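Áine Lynch
2022-01-12

A thread on why the line between Burkbridge and Clonham doesn't follow the river, even though every description of it says it does. I've been asked this four or five times since the Nidwood flood map went up, so I'm putting it all in one place.

The short version is that the river moved and the line didn't. The long version has a mill in it, a lawsuit, and a field that paid taxes to the wrong town for 27 years.

If you want to follow along, any map that shows both towns will do. Find the railroad bridge and go downstream until you hit the big gravel bar.

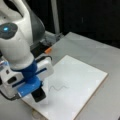
Rivers and Boundaries

When the line was first written down, the clerk described it as running "by the middle of the water" from the bridge to the mouth of Nidwood Brook. He gave no bearings or distances. Everyone knew where the water was.

That was 160 years ago. It was a normal way to describe a line, and plenty of towns still have one like it on the books.

The trouble is that the valley floor below the bridge is flat and the banks are silt. You can push a broom handle into them. A river in ground like that does not sit still.

The outside of a bend gets the fast water and wears away. The inside gets slow water and fills in with sand and gravel. So the bend moves outward a little every year, and the land on the inside grows.

If you own the inside of the bend, you gain ground. If you own the outside, you lose it. Most old deeds on this stretch expect that. The usual rule is that if the river moves slowly, the property line moves with it.

The rule changes if the river moves all at once. If a flood cuts a new channel overnight, the line stays in the old one, dry or not. The word for the slow kind is accretion. The sudden kind is avulsion. Almost every river boundary dispute comes down to which one happened.
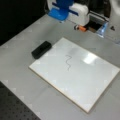 Old channels on the Clonham side are easy to find once you know what you want. Look for a strip of wetter, darker ground with willows on it, or a long dip in a hayfield. On the 1800s survey sheets the river between the towns has much the same shape as the line on the whiteboard, curving right, back left, then down again to a short hook near the bottom. The hook was the mill bend. It is a cattail pond now, and the river runs well to the east of it.

So what happened to the mill bend? There are two stories.

Story one: a spring flood in May broke through the neck of the bend and left it stranded. This is what the Clonham town history says. It gives no source, and I've never found a newspaper account of a flood that matches.

Story two: the mill owner dug a ditch across the neck to get a better drop for his wheel, and over several winters the river took the ditch. This is what the court papers say, and they have sworn statements from people who helped dig.

The family who owned the mill was named Mac Giolla. The ruin is still called that on the hiking map. There's one wall left and part of the wheel pit. Please don't climb on the wall.

Under either story the line should have stayed in the old bend. A flood cutoff is sudden, and a man with a shovel is not supposed to be able to move a town line. The judge said more or less that, in a much longer sentence.

But nobody told the assessors. Burkbridge looked at the new river, saw a field on its side, and started sending the owner a bill. Clonham, which really had the field, dropped it from the roll the next spring.

The owner paid Burkbridge without complaint. Burkbridge's rate was lower. I would have kept quiet too.

It came out when the field was sold. The buyer's lawyer read the judgment, saw that the field was in Clonham, and wrote to both towns. The letters back and forth fill one thick folder at the county records office. Ask for the road and boundary files and leave yourself an afternoon.

In the end the towns agreed that Clonham would get the field from then on and would not ask for the back taxes. They also agreed to mark the line with stones so it wouldn't come up again.

They set the stones down the center of the old mill bend, which by then was mud. Several have sunk. I've seen five with my own eyes, and the others on the list are either under the pond or in somebody's garden wall. 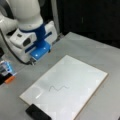

White arm, blue gripper fingers.

Now the part people write to me about, which is the stretch below the pond.

Down there nothing sudden ever happened. The river has been sliding east at its own pace the whole time, so by the old wording the line should have slid with it. And it did, on paper, until the highway department drew it as a fixed line for a paving contract.

That drawing got copied into the county map. The county map got copied into the GPS data. Now your phone says you change towns in the middle of a cornfield, 70 feet from the water, and there is nothing there to see.

Is the phone wrong? I think so, but I'm not a lawyer. Neither town has asked a court about it and I don't expect either one will. There are no houses on that strip. The only people affected are whoever plows it and whoever mows the shoulder.

For those who asked about the flood map: it uses the county line, so it has the same mistake in it. The flood zones themselves are drawn from ground height and have nothing to do with the town line. If your house is shown in the zone, it's in the zone in either town.

Some replies to things that came in while I was posting:

The gravel bar is public below the ordinary high water mark as far as I know. Above that it belongs to the farm. Park at the bridge and not on the farm lane.

No, the pond isn't stocked. There are bullheads.

The survey sheets are not online. The library in Clonham has copies in the flat drawers by the back stairs. Sheet 81 is the one with the mill bend on it. The index has it listed under Nidwood, which is a mistake somebody made when the drawers were relabeled.

Yes, that does mean the Nidwood Brook end of the line has the same kind of problem. The brook was put in a pipe when the school was built, and the line description still says "the mouth of the brook." The pipe comes out quite a way upstream of where the mouth was. I haven't worked through that one yet. If anybody has a photo of the brook from before the pipe went in, I'd like to see it.

Also, a correction to an older post of mine. I said the boundary stones were granite. The two I got a proper look at this fall are limestone, with a B cut on one face and a C on the other. The letters are worn, and you'll want low sun to read them.

I'll add the file numbers for the court papers to this thread when I've been back to check them.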